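Notes from the Hay Shed
6 min read

Print this item | E-mail this item

I promised last time I'd get to the hay question, so let's get to the hay question. If you sell by the round bale and you haven't put one on a scale in a few years, you might be giving away more than you think (or charging more than you should, which your neighbors will notice before you do).

We finished first cutting in June, a little behind where I'd have liked, mostly because the bottom field by the Pivthorpe road wouldn't carry a tractor until the ground firmed up. The grass got away from us down there. Plenty of heads showing, stems like pencils. The upper fields were much better — leafy, good color, and it smelled like hay is supposed to smell. We put up 82 round bales off the two upper fields and 59 off the bottom one, and every last one of them looked the same from the truck window.

They were not the same! I hauled a few over to the platform scale at Brestholm and the upper-field bales came in noticeably heavier than the ones off the bottom, same baler, same settings, same net wrap. Coarse stems just don't pack the way leafy stuff does. I'd been selling them all at one price per bale for I don't know how long, and I felt a bit sheepish about it, to be truthful with you.

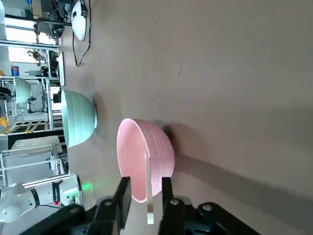
So this year I'm pricing by weight, and I've been getting an earful. Some of my regulars love it. One fellow told me flat out he's bought by the bale for his whole life and he isn't going to start doing arithmetic now. Fair enough. For people like him I've worked out a bale price for each lot, and I tell him which lot he's getting, and we shake on it same as always.

The other thing I did was finally send in samples. I know, I know. I've been preaching about forage tests in this newsletter for years and I'd gotten lazy about my own. If you're going to do it, use a proper hay probe and go in on the rounded side of the bale, and pull cores from a bunch of bales in the same lot. Grabbing a fistful off the outside tells you what the outside looks like, and you could see that already. Mix the cores in a clean bucket, bag the whole lot, squeeze the air out, and get it off to the lab before it sits on the dashboard for a week (ask me how I know).

And please keep your lots separate. One field, one cutting, one lot. If you stack the good and the so-so together in the shed you'll never sort them out again in February with a headlamp on. I paint a stripe on the net wrap now, orange for upper and blue for bottom, and it's already saved me one argument with myself.

Results came back with the upper fields a good bit better on protein, as you'd guess, and the bottom field higher in fiber. That bottom hay isn't junk. Dry cows in the middle of pregnancy will do fine on it as long as they've got mineral in front of them and you keep an eye on condition. It's the young stock and the cows nursing calves that need the better stuff, and I'd been feeding whatever bale was closest to the door.

Khôi Võ, who runs a cow-calf outfit over past Clarier, has been at this longer than I have. He feeds his coarsest hay early in the winter and saves the leafy bales for the last stretch before calving, when the cows need it most. I asked him how he decides when to switch over and he said he looks at their ribs. There you go.
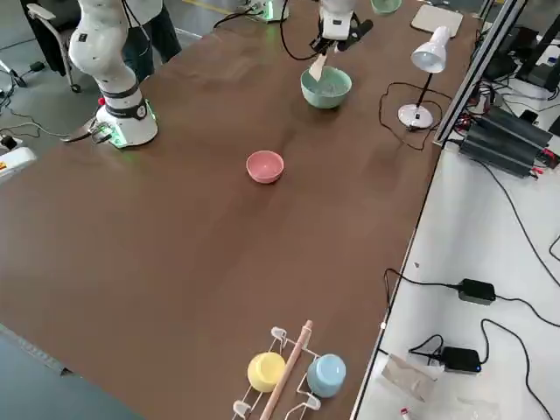
Storage is where a lot of the money leaks out, too. Bales sitting right on the dirt soak up water from underneath, and the outer few inches of a round bale hold a lot more hay than you'd think by looking at it. If you can't get them under a roof, at least get them up on crushed rock or old pallets, line the rows up so they run north and south, and leave a gap between rows so the sun and wind can get in there. Don't tuck them under the trees. I did that one year because it looked tidy and they never dried out.

As for prices, folks around here are asking anywhere from a little under last year to a fair bit over, depending on who's talking. The Đặng place down the road sold about 52 bales straight off the field before I'd even gotten mine moved, so there are buyers out there. I'd expect things to firm up if second cutting comes in light, and our regrowth could sure use a rain. The upper fields are greening back nicely, but the hilltop is already getting that gray look.

Next time I want to talk about overseeding clover into a thin stand, which I've tried twice with very different luck. If you've done it, write and tell me your seeding rate and whether you dragged it or just let the frost work it in.

Recent items
Is your net wrap costing you bales?
Water lines, frost and one long night
Fence chargers: what I'd buy again
Getting the bottom field to drain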